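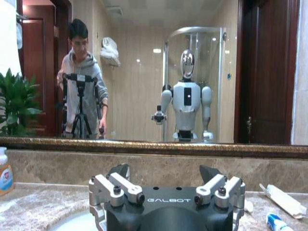

The owner of Zuccaro started renting out vans in April with two vehicles, both bought used. There are three now, parked behind a tire shop on the Rulwood road, and she doesn't plan on a fourth.

"People ask why I don't rent cars," she said. "The airport has cars. If you need to move a couch in Pesalside, the airport is no help to you."

Most of her customers keep a van for a day. They are moving apartments or picking up furniture, and a few run market stalls. She charges a flat daily rate with the miles included, up to a limit she writes on the front of the contract by hand.

"I rented a truck once and the bill was double what they told me on the phone," she said. "So I put the number where you'll see it."

The longest rental so far was a band that drove to Harnasholm and back, 984 miles by the odometer. They called twice from the road, both times about the radio.

Insurance took up most of her first months. Several companies wouldn't quote on vans that old, and the one that did wanted every driver to be over 25. She still turns away students because of it. "I don't like saying no to them. They're the ones who need a cheap van."

Returns are simple. Bring it back with the same fuel, sweep out the back, put the key through the slot in the office door. She checks each van herself the next morning before it goes out again.

Asked about winter, she said bookings drop after the holidays and that is when the brakes get done. "The blue one is first. It's been squeaking since Thanksgiving."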